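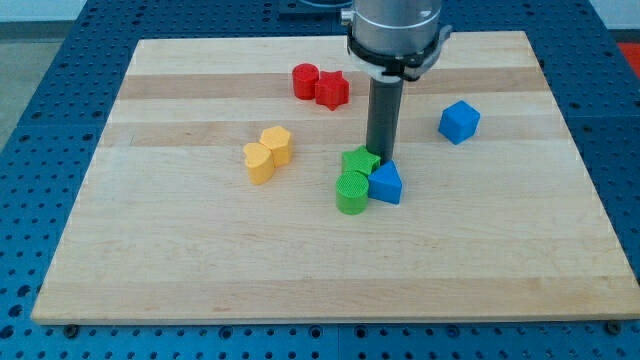 Sorting cell, bench 2: what happens to the pickers?

h_mamo
Kit packing at Vass, day shift. The arm has been on trial since February, using the coloured shape blocks before it is given real parts. Management say it will take over sorting and we will move to checking. Has anyone been through this?

tanguy_m
Yes, at Skiruner. Sorting went from six people to two per shift. The others went to goods-in on the same grade. Get the grade in writing.

laro_tech
Blocks spread over a board tell you little about production. Pieces that touch are the hard case: green star against blue triangle, for instance. A lone cube is easy. Ask for the mispick rate on touching parts.

h_mamo
We were told 9 per thousand. Not told which parts.

laro_tech
Then the figure is no use to you.

b.ambaye
Disagree with the gloom. I had 19 years of hand sorting and my wrists are better for stopping. Checking is lighter work.

tanguy_m
Lighter, but paced by the machine. Our breaks moved to suit the changeover.

b.ambaye
Ours did not. That is a rota matter and nothing to do with the arm.

tanguy_m
The rota was rewritten the week it went live.

zjemal
Who clears a stoppage on your bench, operator or maintenance? At Hurnel it was added to our job with 20 minutes of training.

h_mamo
Not decided. Will ask.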